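Lavar muselina sin estropearla

Oct 23, 2021

En agosto compré seis metros de muselina blanca en Hurkoron, la tienda de telas de Plinanora, y me costaron 50 euros. Quería hacer servilletas y un par de paños grandes para cubrir el pan mientras fermenta. Antes de cortar nada la lavé entera, porque el algodón de trama abierta encoge bastante en el primer lavado y luego las medidas no cuadran.

La primera vez usé agua a 40 grados y un programa corto. La tela perdió casi un palmo de largo y salió con más arruga de la que tenía. Ahora lavo en frío, con poco jabón y sin suavizante, que deja una película y hace que el tejido absorba peor. El centrifugado lo pongo al mínimo.
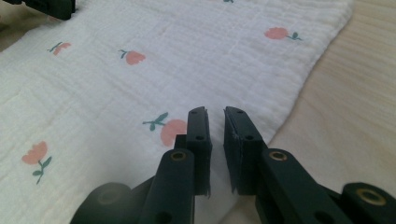
Taller de Costura del Centro Cívico Tokberg

Para secar la tiendo doblada por la mitad sobre dos cuerdas. Con pinzas quedan marcas en el borde y cuesta quitarlas. La muselina no se plancha: si se aplasta la arruga pierde el tacto esponjoso, y solo lo recupera en parte al volver a mojarla. Para cortar la estiro un poco con la mano sobre la mesa, sin tirar al bies, y espero unos minutos antes de marcar.

Las servilletas las corto de 44 por 44 y les doy dos centímetros de dobladillo. Uso hilo Trnka de poliéster, aguja fina del 70 y puntada larga. Con la puntada corta el borde se ondulaba y tuve que descoser tres.

Los paños del pan van sin dobladillo, rematados en zigzag. Llevan dos meses de uso y uno ya tiene hilos sueltos en una esquina. El próximo lo haré con doble pasada y apuntaré aquí si aguanta mejor.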